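Budgeting for hand-held grippers for a bedroom task: what should we plan for?
Posted in Equipment and Buying, 2 August 2025

Qudah

We are a small group putting together a spending plan for recording household tasks, to be used later for training a two-armed robot. The first task is handling cloth on a bed. Folding and bed making will come after that if the money lasts.

I have a budget of 1,000 pounds for everything apart from the grippers themselves, which come out of another pot. That has to cover bedding, spare parts, storage for the recordings and whatever else I have forgotten. The grippers would be hired from Plallura until April and then either bought or sent back.

What I can't work out is the following. Do we need one hand-held gripper or a pair? Is it worth paying for a head camera as well as the ones on the grippers? And how much should be kept back for wear? The supplier's list has fingers, screws and finger pads priced separately, and I have no idea how quickly people get through them.

The room is a normal bedroom with a double bed pushed up to the wall. There is mains power at the bed if that makes a difference. I would also like to know if people buy a proper mattress and headboard or make do with a table and a sheet over it, as the bed is the largest single thing on my list at the moment.

Ziloleo

We went through this last year for almost the same task, so I'll give you what I can. The prices will have moved, so treat the order of spending as more useful than the sums.

Get a pair. You can do pick and place with one, but once you want to spread a cloth or pull it straight you need to hold it in two places. We hired one to save money, used it for a fortnight, and then paid a second delivery charge to get the other.

On the bed, I would buy a real one, second-hand. A table is too hard and the sheet slides about on it in a way it doesn't on a mattress. A fitted sheet in a plain colour and cloths in a different colour are enough to start with. Have a look at the sort of set-up I mean before you price anything.
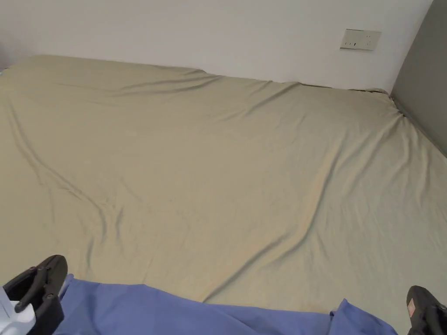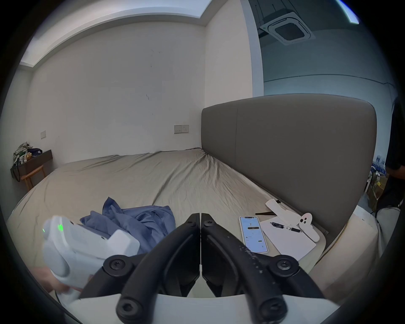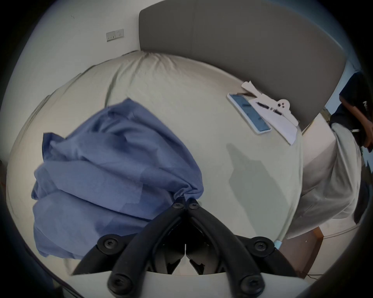 Blue cloth on a beige sheet in all three.

How I would split the 1,000

Bedding and cloths come first. Buy more of these than you think, in several sizes and weights. We started with 10 cloths and that was too few, as the recordings all began to look alike. Charity shops are fine for this. Wash everything before use because new cotton is stiff and behaves differently afterwards.

Spares come second. We set aside roughly 43 pounds a month and did not always spend it. Most of it went on finger pads and pivot screws. Ask Plallura whether wear is covered by the hire — ours was not, and it was only mentioned in the return terms. If it isn't covered, write down any marks and scuffs on the day they arrive and send the supplier a copy.

Storage is third. Buy 2 drives of the same size and keep one in another building. Work out your size from a single day of real recording, as the figure on the data sheet assumed a lower picture quality than we wanted.

Then there are small things that never make it on to a list: charging leads, a long extension lead, a notepad and pens for the session log, a tray or shelf for phones and papers. The shelf is worth having. Otherwise it all ends up on the bed.

On the head camera, I would say yes if you can hire one for a month first. A gripper camera is good for seeing the fingers and the cloth between them. A view from higher up tells you more about the lie of the sheet. If the money is tight, drop this before you drop the spares.

Cenura

Don't buy the grippers in April without asking what happens to your hire payments. Some firms take part of it off the price and some don't. We never asked and paid twice over, more or less.

Also measure the room. You need to be able to stand at the side of the bed and move your arms freely, and a second person needs somewhere to stand too. If the bed is against the wall you lose that side. We ended up paying for a narrower bed, which was money we hadn't planned for.

I can't help with the head camera, as we have only used the ones on the grippers.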